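Olwood Boards & Finishing – Cutting boards – Oil, wax or both on maple?

birchbark_lane
Posted in February
Finished my first real batch of maple boards and I'm hooked! I've been putting straight mineral oil on them, flooding it on, leaving it overnight and wiping in the morning. They look great for a week or two and then go chalky. Do I need wax on top or am I just not using enough oil?

planedown61
Both. Oil till it stops drinking, then a beeswax and oil paste buffed in by hand. I use the Skorker paste because the shop in Brarnotmont carries it, but you can melt your own in a jar. And don't quit at one coat of oil, maple is tight and it takes longer than you'd think.

quartersawn_kat
Going to disagree on the wax. It feels lovely on day one, then the first hot pan leaves a ring and the dish soap takes the rest. I went to pure tung oil three years ago and never looked back. Long cure, yes, but so worth it – the color gets this warm honey thing going.

planedown61
Honey is exactly what I don't want on maple lol. I pay extra for the pale stuff. 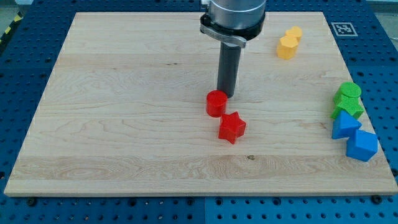
quartersawn_kat
Grain choice matters way more than finish anyway, and I will die on this hill. Everyone hunts for dead straight clear maple and the interesting planks sit in the rack! Give me wavy figure any day. Look at the swirly darker band on that board, with the little dark spot in it. I'd build the whole piece around a plank like that, and oil of any kind would make it pop. If you're worried about a knot, push on it with an awl, and if it's solid leave it alone.

birchbark_lane
OK now I want swirly maple. Does figured stuff tear out in the planer?

planedown61
Like crazy. Take tiny passes, or wet the surface with a damp rag first. I sand mine instead, 80 up to 220, then raise the grain with water and hit it again with 220. Don't skip the water step, you'll get fuzz after the first wash.

mr_endgrain
Strazds has a drum sander for 1,180 if you really catch the bug. I've run 157 boards through mine and it still makes me happy every time.

quartersawn_kat
Enabler!

birchbark_lane
Trying tung on one and paste on the other. Will report back after a month of onions.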